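Oseck has finally shown the Ranis without the zebra stickers, and the first surprise is that it's a wagon. An actual wagon, with a long roof and a low floor, launched into a market that has spent most of the past decade pretending such things only exist in Scandinavia.

The company would prefer that you didn't call it one. The press pack, released on 9th July, uses the phrase "extended lifestyle hatch" and then, possibly out of embarrassment, never uses it again. Underneath is the same platform as the Cilura hatchback, stretched behind the rear doors and given stiffer springs so it doesn't drag its tail when somebody loads the back with pavers.

Power comes from a carryover turbo petrol four with a mild hybrid system, or a plug-in hybrid that Oseck says will cover 80 kilometres on electricity alone. That's on the optimistic test cycle, in the optimistic weather, with a driver who has presumably been told to think light thoughts. There is no diesel, and the all-wheel-drive version sold overseas isn't coming here, at least not at launch. Asked why, Oseck's local product manager, Jana Janssen, said the business case "wasn't there yet", a phrase that has been keeping interesting cars out of this country for as long as I've had a licence.

There will be three grades: Ranis, Ranis Plus and Ranis Meinecke. The last of those is named after the test track where the suspension was tuned, and gets bigger wheels, a body kit in gloss black and badges in 11 separate places, counting the one on the inside of the fuel flap. I did count them. It was a long presentation.
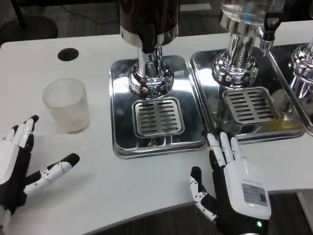 A frosted cup on a white tabletop, with a robotic hand open beside it.

Inside, the dash is lifted straight from the Cilura, so there are real knobs for the temperature and a real knob for the volume. Oseck removed both from the previous model and is now presenting their return as an innovation. The centre screen is an 11-inch unit and seems quick enough, although the heated seats are still buried in a menu, beneath the ambient lighting and something called Mood.

The driver-assistance package is standard across the range. It includes lane keeping, adaptive cruise and a speed-limit warning that bonged cheerfully through most of the demonstration while the car was parked. Janssen said it would be recalibrated before deliveries start. Owners of the current Cilura, who have been hearing that particular bong for a while now, may want to ask for the date in writing.

Styling was overseen by Thaddäus Schwaiger, who told us the tailgate was "a conversation between tension and calm". It's also powered, and opens high enough that taller people won't clout their heads on it, and of the two I know which I'd put in the brochure. The rear seats fold flat from a pair of handles in the cargo area. There's a proper cargo blind, a 12-volt socket and, in the petrol versions, a space-saver spare. Plug-in buyers get a can of goo and a phone number.

Colours run to the usual range of greys, plus a green that looked terrific under the lights and will be ordered by nobody's fleet manager.

Prices haven't been announced. Oseck will say only that the Ranis will carry "a modest premium" over the equivalent Cilura, modest being one of those words that car companies like to define after you've left a deposit. Order books open in October, with the petrol versions due in showrooms first and the plug-in to follow once supply is sorted out.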